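## Sorting toys and waiting rooms: how long do families stay busy?

Term project, submitted 11 December 2021

Our question came from the Moulin clinic, where parents wait with small children for their vaccination appointments. The clinic wanted to know whether changing the toys in the waiting room would make the wait easier. We were asked to watch, keep notes and write up what we found. We were not asked to recommend a brand.

### Method

We sat in the waiting room on weekday mornings from September on. Krum kept the log and I did the parent questionnaire. We logged 93 visits. A visit started when the family sat down and ended when their name was called. Siblings counted as one visit, which we would do differently next time.

The toys were changed between three setups:

- **Setup A:** the toys that were already there, mostly picture books and a bead maze
- **Setup B:** block and peg toys only
- **Setup C:** both together

Parents filled in a short sheet on the way out. It asked how long the wait had felt and whether the child had asked to leave. We did not write down names or the reason for the visit.

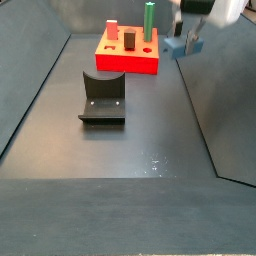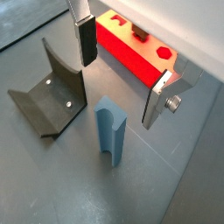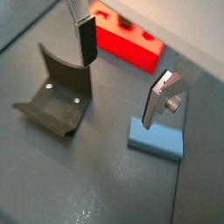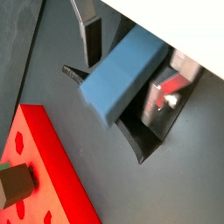 Blocks on gray and blue-gray surfaces.

*Clémence Rolland*

### Results

The median wait was 32 minutes and hardly changed between setups, so the comparison is fair on that point. With Setup A, children moved from toy to toy quickly and often ended up at the window. With Setup B they stayed with one thing longer, but there were more arguments over pieces. Setup C came out best on the parent sheet, although the gap to B was small.

Age mattered more than we expected. Children under two ignored the pegs in every setup and went for the books. The older ones used the blocks as cars or food — sorting was rarely the game.

The parents' guesses about the wait were poor. Those whose child had been quiet mostly guessed too low. One father wrote that he had not noticed the time at all and asked if the bead maze could be bought.

### Problems

The log was kept by one person, so nobody checked it. On rainy days the room was crowded and some play in the corner by the coat rack was missed. We also lost a page of notes from the first week and left those visits out of the total.

The noise readings are not used here. The meter was next to the radiator, and the values jump whenever the heating comes on.

### Next steps

The clinic will keep Setup C through the winter. We would like to repeat the count in the Cestamari branch, where the waiting room is smaller and the appointments are closer together. The blank log sheet and the parent questionnaire are in the appendix.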